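Laundry corner: the towel pile, sorted

Bormont House newsletter, February, the home pages

Quick one this month, the big kitchen piece got pushed back and I have the laundry notes half typed up already. So. Towels.

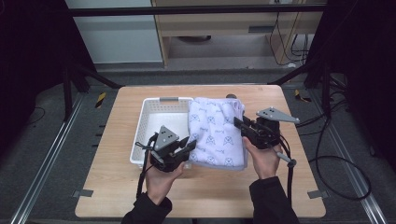 Fold to the basket, then to the shelf

Printed towels first, because three of you wrote in about them. The white ones with little animal faces and lettering all over. Kids' bath, pool bag, dog towel eventually. They're thinner than the plain ones in most houses and they slide. Fold them like the plain ones and the stack leans by the second day.

What works at my place:

Lay it flat, print side down. Long edges to the middle, so you get a strip a third as wide. Then ends in, then in half. You want a thick block, a rectangle you could pick up with one hand. If it flops open it needs one more turn.

Press it with your forearm. Not the palm, the palm leaves a dent.

Stand the basket right up against the place you fold. Touching, if there's room. I used to keep mine on the floor and bend for every single piece, and my back told me about it. Basket on the table, left side if you're right handed, folded stack on the other side. Pull from one, put down on the other. Whole load in one go, no walking.

And empty the basket all the way before you start putting things back in it. Socks hide in the corners. So do hair ties.

Baskets, since you asked

Got a lot of mail about baskets. More than about the oven, which surprised me. Short version: plastic, straight sides, holes all over, a handle you can get your whole hand around. White shows the dirt and I count that as a plus. Wipe it when it looks gray.

Fabric ones look nicer. They also sag, and a damp towel left in the bottom of a fabric basket in summer is a thing you only do once. Wicker snags. I pulled a thread the length of my arm out of a good bath sheet on a wicker basket and have not forgiven it.

The one I use is an Inskip, small size, straight from the hardware store, and has lived through two moves. The Zavus is a bit deeper and the handles are softer, but the rim is wide so you lose shelf space. Either is fine. Don't buy the set of three, the biggest one gets too heavy to carry full and ends up holding wrapping paper.

Measure your shelf before you go!! Measure the depth too. I say this as a person who returned one.

How many is enough

For a house of four I landed on 18 bath towels and 10 hand towels and that is generous. Washcloths I don't keep track of. We had a lot more than that. There was a whole second closet of towels with bleach spots being saved for "messy jobs," and how many messy jobs does a family have. Keep four for messy jobs. The rest go to the animal shelter, call first, some only take them at certain times of year.

Printed kids' towels: two per kid. One in use one in the wash. The cartoon ones pile up as gifts, and people feel bad passing them on. Pass them on. Or cut one in half and hem it, you get two good hand towels for the downstairs bathroom and the kid still gets to see the faces.

Washing notes

Warm, not hot, for anything printed. Inside out isn't possible with a towel obviously but you can fold it print side in before it goes in the drum and it does help some with the fading.

Skip the softener. I know. They come out a little rougher, then they dry you properly, and after a few washes you stop noticing. If they've gone stiff run them once with a cup of white vinegar in place of soap and then again with nothing.

Shake each one hard before it goes in the dryer. Two snaps. The loops stand up and it dries quicker. Take them out while they're just barely done, fold right away, they hold the shape so much better than when they've sat in a heap till after supper.

New towels get washed alone twice. Dark ones three times. I lost a set of pillowcases to a navy beach towel last year and they are still faintly blue, we just call them blue now.

Folding surface

A few people fold on the bed. Fine, but it's too soft, and the blocks come out puffy. The top of the dryer is better but small, and mine shakes. A plain table is best if you can get one in there. Light colored top so you see lint and stray threads, rounded corners if you've got a narrow room, because hips. Ours came from the Inix outlet, scratch and dent, and the dent is on the underside.

Height matters more than the size. Your elbows should be a little bent when your hands are flat on it. Too low and you hunch. I put mine up on blocks and it was the best free fix of the winter.

Keep the table clear the rest of the week. It will want to become the place where mail goes. Mine had a jigsaw on it for all of January, 726 peices left in the box, and the laundry lived on the stairs the entire time.

Putting away

Folded edge facing out. Thick ones on the bottom, printed thin ones on top so they don't get squashed flat. New clean ones go under the pile, take from the top, then they all wear out at the same rate. My shelf is 13 inches deep and the three-way fold fits it with a bit to spare, if yours is shallower fold in thirds again at the end instead of in half.

If the pile is taller than your forearm make two piles. Tall piles fall when someone pulls from the middle and someone always pulls from teh middle.

Label the shelf edge if you have kids. Bath, hand, pool. Masking tape is fine.

Still to come

Fitted sheets, next month, I've got a method and it's not pretty but it's fast. Also the answers on lint traps and the person who asked about getting candle wax out of a tablecloth, I haven't forgotten, I need to ruin a tablecloth first to test it.

Send your basket pictures and sock drawer questions to the usual box by the time the next issue closes. Short ones get in first.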